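Call for participants: working group on good practice for shared robot cells
Skirkum Robotics Workshop, Jolteten site
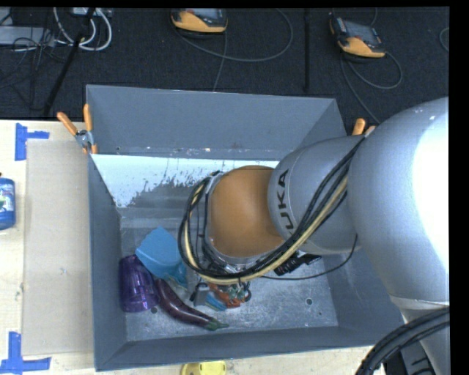

What the group is for

At Skirkum we have 5 robot cells which are used by many different teams. Every team has its own habits for cables, for fixing things to the table and for where to leave the handheld controller. This makes problems when one team takes over a cell from another. We want to write one common set of rules, called the Jitton Guide, and we are looking for people who will help us to write it and to try it in daily work.

The guide will not replace the law or the safety standards which already apply to the machines. It will say how we follow them in our own building.

Subjects we will work on

- Routing and fastening of cables and hoses along the arm
- Clamping of bins, and how often clamps must be checked
- Marking of positions on the table with tape
- Where controllers are kept, and who may hold one while the arm is moving
- Handover between teams, with a short written form
- Stopping the cell and reporting a near miss

Who can apply

You work with robot arms, or next to them, at least one day per week. Operators, technicians, students and cleaning staff are all welcome. You do not need to have experience in writing rules. It is more important that you are able to say clearly when a rule cannot be followed in practice. Meetings are held in English, but please do not worry about mistakes, most of us make them also.

What we ask and what we offer

The group meets for two hours every second week, starting in June. Between the meetings you will test one draft rule in your own cell and send us your notes. Participants from outside Skirkum receive 719 euros in total when the work is finished, and travel inside the region is paid. Employees take part during their paid hours.

The final text will be presented at the Aguiar building on 4th July.

How to apply

Write half a page about your work and one rule you would like to change. Send it to Viera Skála, room 2125, or leave it at the reception. Questions about the cells themselves can be sent to Cauã Siqueira, who leads the technical side. We answer every application, also when the group is already full.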